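Notebook, paper filing and desk clearance
November 24, 2018

Carried on with the Curilbridge boxes. Weighed the unsorted stack before starting: 83 kg including the crates. Sorting rule unchanged from April: each sheet handled once, and either filed, scanned and shredded, or put in the query tray. Anything in the query tray gets a pencil date on the top right corner.

The query tray is the weak point. Left alone it fills at the same rate as the old desk pile did. I have set a limit of 120 sheets, checked with the marked stick and not by eye. When the stick is covered, filing stops and the tray gets emptied first. Reached the limit twice before lunch, both times on Cemard correspondence, where the letters refer to enclosures kept somewhere else.

Mareike's suggestion is to file the Cemard letters by date and ignore the enclosures until they turn up. Tried it on one folder. It works if a blank slip goes in behind each letter to hold the place. Slips are cut from the yellow card on the lower shelf; the white ones vanish among the sheets.
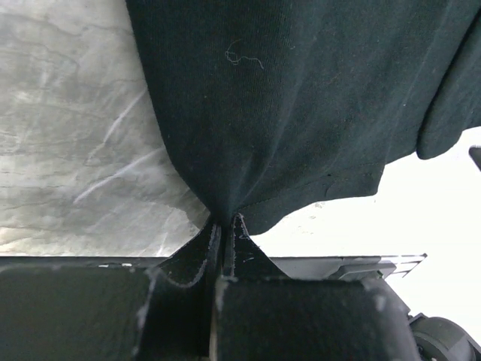
Index now stands at 1653 entries. Entries from the Chraibi folders still have the old numbering, with the year at the end. Do not correct these one at a time. Leena Saarela has a list matching old to new and the column can be swapped in one go once she has checked the duplicates.

Scanner: double feeds on thin paper again. Cleaned the rollers, no change. Dropping to up to 2 sheets in the feeder at once stopped it, but this is slow. Try the flatbed for carbon copies.

Desk surface clear at end of session except for lamp, tray and stick. Same last time, and by the Tuesday it was covered. Will note what lands on it each day and where it came from.

To do: more yellow card. Ask Mareike where the Pudach invoices were put. Relabel crate lids on the short side so they can be read when stacked.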